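Cell notes: Galtano two-arm sorting table

The Galtano cell was recommissioned on 2 May 2026 after a fingertip change on both arms. Zero offsets were retaught, and the pencil sort was used as the check task.

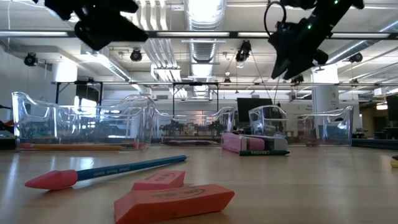

Both grippers over the sorting table, clear bins behind.

Slack in the gripper cables is now set with the wrist at full rotation — the old method left the loop too tight. Semach firmware stays at build 1358. Grip force is limited to 3 N for pencils.
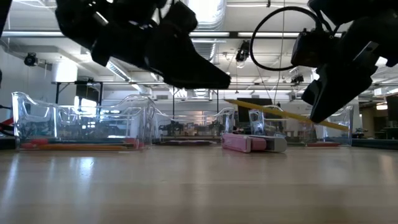
Owusu reported that the Dimia cell drifted after the same fingertip change and needed its offsets taught again after 100 cycles.

We have added that recheck to the service sheet. Clamp screws on the rear rail get a torque check at the same visit.
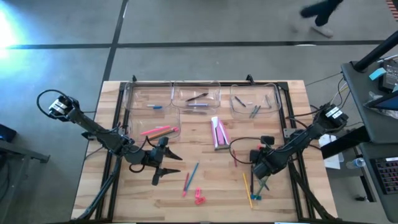

Do the offsets need reteaching after a cable swap?
Only if the gripper was unbolted from the wrist.

Next full service is in September.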